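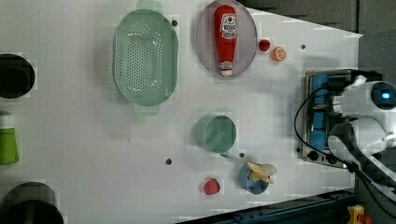
Page 20 of 179

Section 4: Setting up your kitchen inventory

Right, you've installed Lukoten, you've picked a password you'll remember, and you're looking at a blank list called My Kitchen. This is the bit I enjoy most, because I'm the sort of person who likes emptying cupboards. If you aren't, put the radio on and do one shelf at a time. The list saves itself after every entry, so you can wander off for tea whenever you like.

You'll want your phone or tablet, a cloth for the shelves and a clear surface to spread things out on. I use the table, a friend of mine uses the top of her chest freezer.

4.1 Make your places

1. Open My Kitchen and tap Places.
2. Tap the plus sign and type a name for your first cupboard. Use whatever you say out loud at home. Mine are called Tall One, Under Kettle and Gwion's Shelf (that's Gwion Griffiths, who tested this section with me and has strong views on pickles).
3. Add the fridge, the freezer and any drawers.
4. Drag the places into the order you walk past them. It makes the weekly check so much quicker!
5. Tap Done.

Note: You can rename a place later and everything stored in it comes along. If you delete a place, its contents go into a list called Homeless, and you'll need to move them out again by hand.

4.2 Add your food

1. Take everything out of one cupboard and put it where you can see it.
2. Tap the place name, then Add Item.
3. Type the name. After three letters Lukoten starts guessing, and it's fairly good with tins and sauces, rather hopeless with spices.
4. Set the amount. You can choose Full, Half or Nearly Gone, or put in a proper weight if you're keen.
5. Add the date from the packet. For sauces and jams, switch on Opened as well and put in the day you opened it.
6. Put the item back and carry on with the next.

Caution: The Opened switch changes which reminder you get, but it doesn't know what your jar says. Always go by the label. I once left a pesto on the default setting for most of March and I'm not going to describe it.

4.3 Add your equipment

You can skip this part and come back to it. I'd say it's worth doing if you cook from the recipe planner, which checks whether you've got the right kit before it suggests anything.

1. Tap Equipment, then Add Item.
2. Pick a group: Pans, Baking, Serving, Draining and Sieving, or Other.
3. Give it a name and, for pans and dishes, a size.
4. If you own several the same, change the number in the Quantity box. Don't make a new entry for each one or the planner gets muddled.

Colanders and sieves both live under Draining and Sieving — I looked for them under Pans for ages the first time.

4.4 Share the list

1. Tap the two little heads at the top of My Kitchen.
2. Type the other person's email address.
3. Choose Can Look or Can Change.
4. Tap Send. The invitation lasts 20 days.

Johanna Camenzind, who looks after the sharing side, asks me to say that Can Change really does mean everything, including deleting places. Give children Can Look.

If something goes wrong

Message 404 when you open a shared list: the owner has removed it or renamed their account. Ask them to send you a new invitation.

Reminders turn up twice: you've probably got the list on a phone and a tablet. Go to Settings, Reminders, and switch one of them off.

An item won't save: check that it has a place. The Save button stays grey until you've chosen one.

Weekly checks are in Section 5.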